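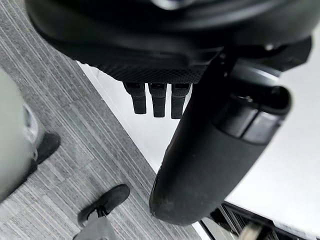

Devlow Home Robotics Group | News
Our robots practice in the dark now, and they do dishes better for it
Thursday, April 5, 2018

I have been dying to write this one up, so forgive me if I run on a bit. We finally have numbers on the training method we've been calling Lysenko (it's a long story involving a whiteboard and a lunch order), and they're good!

If you haven't followed along, the trouble with teaching an arm to pick up a cup is that it gets very attached to what it sees. Move the faucet, open the blinds, set the cup down on its side, and a policy that looked great in the morning falls to pieces by lunch. The usual fix is more demonstrations, and we've done plenty of that. My wrists can confirm.

Lysenko goes at it another way. While the policy is learning, we blank out one camera view at a time, at random, for a couple of seconds in the middle of a reach. Sometimes it loses the head view, sometimes the wrist view. It has to keep going with whatever is left, plus what it can feel from its own joints. The first week of this was ugly to watch. Then in March the curves started to bend the right way and we all got a little loud in the hallway.

We trained on 2,000 demonstrations, the same set we used for our old baseline, which we call Barketti. Same arms, same sink tasks, no extra data. On cups placed in positions the policy had never been shown, Barketti failed 34 percent of the time. With Lysenko that dropped to 11 percent. I made them run the whole test over again before I'd believe it, and it came back the same. 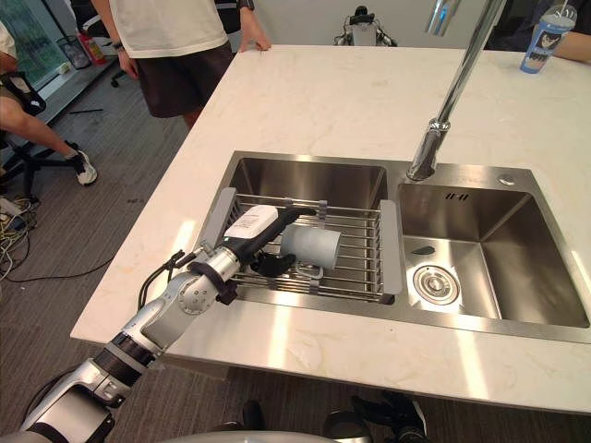 Reaching for a cup on the dish rack at the island sink.

The part I like best is how it recovers. The old policy would miss a cup and then just sort of hover there, thinking about its life. The new one backs off a little, takes another look and goes in again, and we never showed it how to do that on purpose.

Now the less fun bit. Clear glasses are still a mess, and two cups touching each other will fool it more often than I'd like. Training also takes twice as long, so the computers are busy all night and I've stopped asking for a turn. We're trying bowls next, and the code will go up on our Falo page once I've cleaned out my embarrassing comments.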